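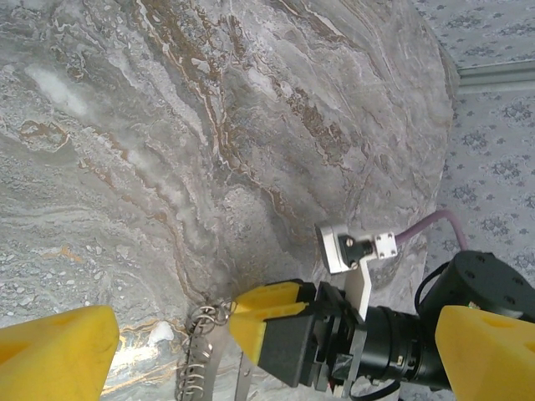 One student in the May section wrote that she had always assumed a marble pattern meant marble, and asked how anyone is supposed to tell the difference without a lab.

Surface Finishes, Unit 3 – Patterned Stone Looks
Filed under: Course Handouts / Interiors & Materials

Start with color. Gray marble patterns often carry a second family of veins, in rust, tan or gold. Note which way the veins run and where they bunch together. Then look at the edge. On cut stone the vein carries on through the thickness. On a print it may stretch or stop at the curve.

The Siltside sample book lists 43 gray patterns. Read the Nazari notes on veining before lab – pages on warm tones only.

For next time: sketch one patterned surface at home, with the fabric or wall next to it. Label the lightest patch and the darkest vein.

1,573 views · 3 comments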